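Section 3: Planning and budgeting for your two-arm bench system

Read this section before you place an order. It covers what to decide, what to measure and what to set money aside for. Installation starts in Section 4.

The Hirnix two-arm system is sold in parts. The arms, hands, controller, stand and software licence each have their own order line, and a quotation can be complete for one site and short for another. Work through the steps below in order and keep your answers on the planning sheet at the back of this manual.

3.1 Decide what the system is for

1. Write down the tasks you want the arms to do in the first year. Use one line per task.
2. For each task, list the objects that will be handled, with the heaviest and the smallest marked.
3. Mark each task as one-handed or two-handed.
4. Strike out any task that involves open flame, hot oil or a powered blade. The standard hands are not rated for these.

Note: If every task on your list is one-handed, ask your supplier for the single-arm quotation as well. A second arm can be added later, but the stand must be the wide version from the start.

3.2 Measure the bench

1. Measure the length and depth of the worktop at the front edge and again at the back.
2. Check that the worktop is level. Shims are supplied, but they correct small errors only.
3. Measure from the front edge of the worktop to the nearest fixed object behind it (wall, shelf, splashback). The arms need at least 80 cm of clear depth.
4. Measure the route from the delivery door to the bench. The stand arrives assembled and cannot be taken apart on site.

Caution: Do not fix the stand to a worktop that is not itself fixed to the floor or wall. Trolleys and folding tables are not suitable, even with the brakes on.

3.3 Check power and network

1. Find two sockets on the same circuit within reach of the stand. Extension leads must not be used for the arms.
2. Confirm with your site electrician that the circuit is not shared with a fridge, oven or compressor.
3. Arrange one wired network point. Wireless can be used for the tablet but not for the controller.
4. If your network needs devices to be registered, ask for the address list now. It is sent with the order confirmation, and some sites take several weeks to process it.

3.4 Choose the hands

Two kinds of hand are offered. The choice affects the price more than any other line on the quotation.

Jotent two-finger gripper. Suited to boxes, trays and parts with flat sides. Low maintenance. Fingertip pads are replaced by the user.

Bellard jointed hand. Suited to rounded or uneven objects and to handles. Needs a yearly service, which is done off site.

1. Go back to your list from 3.1 and write G or H beside each task.
2. If fewer than a quarter of the lines are marked H, order grippers.
3. If the list is mixed, you may order one of each. The left and right wrists take the same fitting.
4. If you choose jointed hands, order the spare finger set at the same time. It costs more when bought separately.

Note: Hands are matched to the controller by serial number. A hand moved from another system will not run until it has been registered again, and there is a charge for this.

3.5 Try the tasks in simulation first

A simulation licence can be bought ahead of the hardware, for 50 days, and its price is taken off the final invoice if you go on to order. We recommend it for any site with jointed hands on the quotation.

1. Install the simulator on a computer that meets the requirements in Appendix B.
2. Enter your bench measurements from 3.2.
3. Load objects from the library that are close in size to your own. Household and kitchen objects are in the Boonyarit set, which is included.
4. Place the objects where your staff would want them, then run each task on your list.
5. Record every task where an arm cannot reach, where the two arms get in each other's way, or where the hand cannot close on the object.

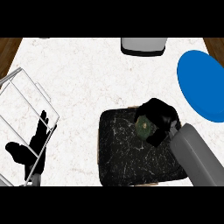 6. Move the objects or the stand position and run the failed tasks again. Change one thing at a time.
7. Save the final layout and send it with your order. The installer will use it to mark out the bench.

Caution: A task that works in simulation may still need adjusting on the real bench. Surfaces, lighting and the weight of real objects all differ. Allow time for this in your plan (see 3.7).

3.6 Build the budget

Use the hardware quotation as the first line only. The lines below are the ones most often left out.

1. Delivery and lifting. The stand needs two people and a pallet truck. If your site has steps, say so when you ask for the price.
2. Electrical work, if 3.3 showed that you need a new circuit.
3. Floor marking and guarding. Your own safety adviser decides what is needed.
4. Training. Two operators are included. Further places are charged per person.
5. Consumables for the first year. Pads, covers and cable ties are in one kit, order code 713.
6. Yearly service. For jointed hands, add carriage both ways and decide whether you need a loan hand while yours is away.
7. Software renewal from the second year.
8. Test objects. Items such as trays, racks and boards will be dropped and scratched during set-up. Buy spares and do not borrow from stock in daily use.

Note: Prices in a quotation are held until the date printed on it. If your approval process is slow, ask for a longer date before you submit the paperwork.

3.7 Plan the dates

1. Start from the day you need the system working and count back.
2. Allow two weeks for adjusting tasks on the real bench.
3. Allow one week for installation and operator training.
4. Add the delivery time shown on your quotation.
5. Add your own approval time.

Orders for installation in July must reach us by Fri 10 June. Later orders are given the next free date.

3.8 Before you order

Check that you have:

the task list, with G or H against each line
bench, door and route measurements
written confirmation from your electrician
the saved simulation layout, if you used one
a named person on site for the installer to contact

Send everything together. Quotations and layout questions are handled by Titilayo Edet, and site surveys by Grigore Bratu. Contact details are on the inside cover.

A site survey is optional for single-arm systems and required for two-arm systems with jointed hands. The surveyor will need access to the bench and to the distribution board.

Continue to Section 4 when your delivery date has been confirmed.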